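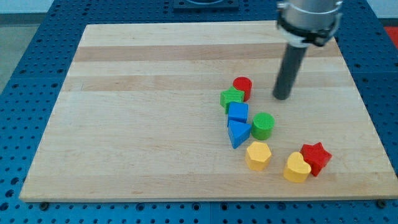 What does Clellow do?
We teach adults to bake bread. Evening classes mostly, plus a small shop at the front where you can buy flour, yeast and whatever came out of the oven that morning.

About Clellow

Started as a kitchen table thing. Anil Pillai was baking for his street, a neighbor asked for a lesson, then her sister did, then the table was too small. We rented the old dry cleaner's on the corner of Lis Street and moved in one March with a secondhand deck oven and no sign. Sign came later. Still a bit crooked.

Now it's a proper school. Classes most evenings, longer ones in the daytime, kids welcome in the summer if they're ten or older and come with a grown-up.

How we teach

Hands in dough inside the first ten minutes. Talk comes after. You mix, you knead, you wait, you shape, you bake, and while the dough rests we go over what it was doing and why yours is stickier than the one next to you. Small groups. Everybody takes home what they made, plus a jar of starter if they want one (bring a jar, we run out).

We work by weight. Grams, all of it. The basic loaf is 500 grams of flour and you'll know that recipe by heart before you leave. Cups are fine for pancakes.

No mixers in the beginner class. Later on, sure, use one, we have them. But first you should know what dough feels like when its ready.

Classes right now

First Loaf. One evening. White tin loaf and a tray of rolls. No experience needed, none at all.

Sourdough Start to Finish. Two sessions, because it needs the night in between. Feeding, folding, scoring, baking in a pot. This one fills up quick.

Flatbreads. Anil's own class. Naan, roti, a stuffed paratha from his mother's notebook, and a lunch at the end made out of everything. Come hungry.

Rye and Seeds. Dense, dark, slow. For people who already bake a little.

Enriched Doughs. Buns, braids, brioche. Lot of butter. Wear something you can wash.

New class list goes up 1st March, booking opens the same morning. Email list hears first.

Where the flour comes from

Most of it from Asetti, a family mill up the valley. Stoneground, bagged the week we get it. It's thirstier than supermarket flour so our recipes run a little wet, keep that in mind if you try them at home with a different bag and add the last of the water slowly. White bread flour is from a bigger supplier, it's good and it's consistent and we're not snobs about it.

The rye is also Asetti. We sell both in small and large bags up front.

The oven

People ask. It's a Skenex deck oven, two decks, older than some of our students. Takes forever to heat up, holds it all day. We've replaced the door seal, the thermostat and one of the stones. Home oven is completely fine for everything we teach, by the way, and in the First Loaf class we bake half the batch in an ordinary domestic one so you can see the differnce for yourself.

Who we are

Anil runs the place and teaches most of the classes. Was a bookkeeper before, still does our books, complains about it. There's a morning baker, a couple of part-time teachers who came through as students, and whoever is on the counter that day. Ask any of us anything. If your loaf went flat bring it in and we'll cut it open together.

Good to know

Allergies: we use wheat, rye, milk, egg, sesame and nuts in the same room. Can't offer a gluten-free class, the flour gets everywhere. Sorry.

Access: no step at the door. Benches are standing height but we have two lower ones, say so when you book and it'll be set up for you.

Aprons: provided. Tie back long hair, rings off.

Parking: street parking out front, free after six. Bus 184 stops at the corner.

Cancelling: up to two days before and you get your money back or a new date, your choice. After that we've already bought the ingredients, but send a friend in your place, that's always ok.

Gift cards: yes, in the shop or by email. Good for any class and they dont expire.

Private groups: birthdays, work outings, up to 10 people. Write to us with a date and what you'd like to bake, and we'll get back to you once the morning bake is out.

Shop opens at eight, closes when the bread is gone.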